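Background Performers and Day Players: Herrero (Television Drama, Series 2)

Punura is casting supporting artists and a small number of day players for the second series of Herrero, an eight-part period drama set among the families of a rural market town. Filming starts in February at the Plodmont stages and on standing exterior sets nearby. Casting is handled by Celina Michalski. Crowd scheduling is handled by Araceli Soler.

Roles

Townspeople, 18 to 75. Non-speaking. Most are used in market, church and railroad station scenes. Around 100 people will be booked over the shoot.

Farm family, two adults and four children. Featured, non-speaking, 17 shooting days. The children should be able to pass as siblings and be between 5 and 14 on the first day of filming. Real families may apply together, but are not given preference.

Shopkeeper. Day player, 2 speaking scenes. Playing age 50 to 65. Comfortable handling props and giving change while delivering dialogue.

Cart drivers. Must have current experience with a single horse in harness. State the type of vehicle driven and when you last drove it.

Requirements

Applicants must be legally entitled to work at the filming location. Natural hair colors only. Men should be willing to grow or keep facial hair from the fitting date until release. Visible tattoos on the face, neck or hands must be declared. Children need a work permit and a parent or guardian on set at all times.

Hours and pay

The standard call is 10 hours including a one-hour meal break. Typical crowd call time is 5:30 a.m. Background performers are paid a day rate, with overtime in quarter-hour units. Fittings are paid as a half day. The farm family adults each receive a flat featured fee of 2,000 in addition to the day rate. Parking and meals are provided. Travel is not reimbursed.

How to apply

Register through the Clorkolis casting portal and select Herrero from the list of open productions. Upload one head shot and one full-length photo, both unretouched and taken within the past six months. Enter height, chest, waist, inseam, shoe size and hat size. Incomplete profiles are not reviewed. 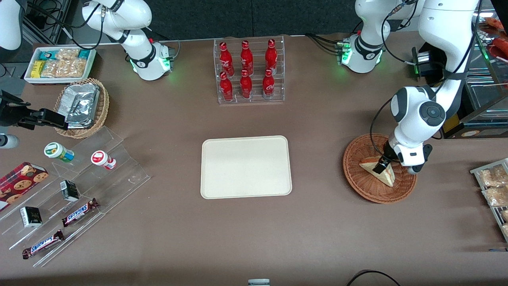 Shopkeeper applicants should also upload a self-tape of no more than two minutes. Sides are available in the portal after registration. Send scheduling questions to Araceli Soler through the portal message form, with the role name in the subject line.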